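Household waste policy in Australia has long been written around the bin. Contracts specify its volume, councils regulate the colour of its lid, and education programs explain what may be placed inside it. Far less attention has been given to the materials themselves in the hours before collection, when they pass across benches and tables and are sorted by people who have received little instruction and have limited time.

The regional municipality of Dedlow has made this earlier stage the subject of its soft plastics and food packaging program, which enters its second phase this winter. The program is delivered with Gernance, a not-for-profit body that advises local government on resource recovery, and draws on the participation of 100 households across the municipality's three wards. Its interim findings were tabled with council on June 26, 2024.

## Small items, large volumes

The packaging of fresh produce presents a particular difficulty. Rigid trays and bottles are generally well understood by residents and are accepted in the kerbside recycling service. Light and flexible items are another matter. Sleeves, nets, films, stickers and ties are individually almost weightless, yet they are a persistent source of contamination at the Kelemen Road materials recovery facility, where they wrap around rotating screens and must be removed by hand while the line is stopped.

The facility recorded 1734 such stoppages in the last reporting year. Each interrupts the sorting of otherwise recoverable paper, glass and metal, and the associated labour is met through the general waste charge levied on all ratepayers.

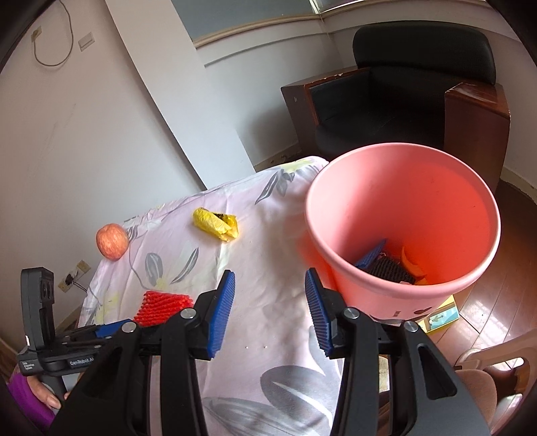
Participating households were asked to set aside their produce packaging for a full billing quarter and to record how they would ordinarily have disposed of it. The responses show considerable variation, including between members of the same household. Netting was placed in the recycling bin by a majority of respondents, many of whom reported that they had assumed all plastic was accepted. Confectionery and snack wrappers were more often directed to general waste, although a substantial minority believed that a metallic lining made them recyclable as foil.

Fruit stickers were seldom considered at all. Most entered the organics stream attached to peel and cores, and were subsequently found in finished compost. The operator of the Grukero composting site has advised that screening does not reliably remove them, and that their presence affects the grade at which compost may be sold to orchardists and landscape suppliers.

## Labelling and its limits

The interim report is cautious in its treatment of labelling. On-pack recycling information is useful where it is present and where the packaging offers sufficient surface to carry it. Mesh does not. A paper swing tag may bear instructions, but these apply in some instances to the tag alone, a distinction that residents did not consistently recognise.

Council officers have accordingly recommended that guidance be organised by room and by task. Under this approach, material prepared for the kitchen would address unpacking the shopping, preparing meals and clearing up, with a short list of common items under each heading. Draft versions in plain English and in community languages have been prepared for public comment, and will be available at libraries and customer service centres.

## The second phase

From November, the program will extend to greengrocers and market stallholders within the municipality. Retailers will be invited to offer a greater proportion of apples, citrus and onions loose, and to report any change in spoilage or handling costs. Participation will be voluntary, and no amendment to local laws is proposed at this stage.

Gernance will continue to collect household records in parallel, so that changes in what is sold may be compared with changes in what is discarded. A final report, including costings for a separate flexible packaging collection, will be presented to council on completion of the second phase. Submissions on the draft guidance may be lodged in writing with the Dedlow waste services unit.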